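Three weeks with the Brotlow hand-held gripper kit

I said in November that I would write up the Brotlow kit once I had used it for something more than opening and closing it at my desk. I have now had it for three weeks, mostly on clothes, and I have enough notes to be useful to anyone thinking of buying one.
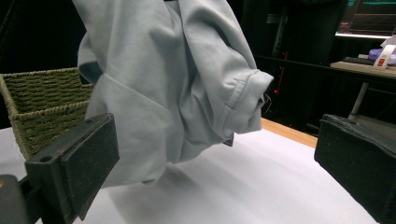

The price first, as that is what most people have asked me. The two-finger kit was £1,503 delivered, ordered through Restbridge, who handle the UK side. That covers the hand-held body, one pair of fingers, a camera mount, two sets of stick-on pads, a USB cable and a year of the recording software. The camera is extra. So is the adaptor plate if you want to fit the same fingers to an arm later on, and I would add that to the order at the start, as I ended up paying for postage twice.

Delivery took 11 days against a promised 14. It came in one box, well packed, with a printed guide that was out of date. The guide tells you to install the older version of the software, which will not talk to the current body at all. I lost an evening to that. Restbridge answered my email the next morning and sent the right link, and they said the guide was being reprinted.

Putting it together is simple. The fingers bolt to their brackets, the brackets go on the slide, and the camera mount clips on behind. You need a small hex key that is not supplied. Calibration means opening and closing the fingers fully a few times while the software watches, and then holding the kit over a printed board and moving it slowly about. I have to repeat this whenever I knock the camera mount, and I knock it fairly often because the clip is not stiff enough. A turn of tape round the clip has helped.

I bought it to record demonstrations of laundry jobs: picking up a top from a pile, shaking it out, laying it flat, folding it and putting it in a basket. I have an old arm from Hollenstein that I would like to train on this eventually. Driving that arm by remote to collect the same data was painfully slow, and a single folded jumper could take me the best part of ten minutes. With the kit in my hand I can do one in under a minute, and the movements look much more like something I would want the arm to copy.

Cloth is a hard test for any gripper and it showed up the good and bad points quickly. Thick, soft things like sweatshirts are the easiest. There is plenty to get hold of, the foam pads grip the knit well, and if you catch a cuff or a hem you can lift the whole garment clear of the table without it slipping. The trouble with thick garments is letting go neatly. The pads cling a bit, so a sleeve you have just laid down comes back up with the finger unless you open wide and then move away slowly. I have got into the habit of pausing for a second before I lift off.

Thin T-shirts are worse. The fingers are blocky, with a fairly thick front edge, and getting under a single layer of thin cotton on a flat surface is a matter of luck. I usually pinch up two layers and have to start again. Brotlow sell a thinner fingertip for this, which I have not tried. Socks are fine. Towels are fine too, if you pick them up by a corner.

The pads wear faster than I expected. Brotlow say to change them when the surface goes shiny, but mine got scuffed along the edges well before that. The wear has not made much difference to the grip so far. It does leave dark crumbs on pale fabric, which is annoying if you are using clothes you plan to wear again. A replacement set peels on in a couple of minutes, provided you clean off all the old glue.

A few things on the recording side. The software is plain and does its job. You press the trigger button to start, do the task, press it again to stop, and a file appears in the folder. You can mark a take as bad straight away by holding the button down, and I use this a great deal. What I miss is any way of adding a short note to a take without going back to the keyboard. I did 100 takes of one folding task as a trial and by the end I could not remember which ones had the awkward second fold. In the end I went through them all and made my own list in a spreadsheet.

Lighting matters more than the guide suggests. With the room lights on I had reflections that upset the tracking, so I now work in the evening with one lamp in front of the table and everything behind left dark. Covering the table top in plain white made a difference as well. Tracking drops out far less often, though it still goes if a big garment hangs right across the camera's view for more than a few seconds. The software does warn you with a beep when that happens – turn it up, as the default volume is very low.

Comfort is average. The body is light enough on its own, but with the camera fitted it is front-heavy, and my wrist knows about it after half an hour. I do 20-minute sessions now with a proper break. A strap would help, and there are two slots in the body that look as if they were meant for one.

The only other kit I have had a proper go with is the Staltstead, which I borrowed last year. It is better balanced and its clip is solid. Its fingers are hard plastic with no padding, though, and it was hopeless on fabric until I stuck rubber on them. It also cost a good deal more. For boxes, cups and so on I would probably choose the Staltstead. For clothes I am happy with the Brotlow.

Would I buy it again? Yes, with the adaptor plate and a spare set of pads in the first order. I would also want that camera clip sorted out, and I have written to Brotlow to say so – no reply yet.

I have ordered the thin fingertips and will go back to T-shirts when they get here. If you have used them already, let me know in the comments whether they bend, as that is my main worry.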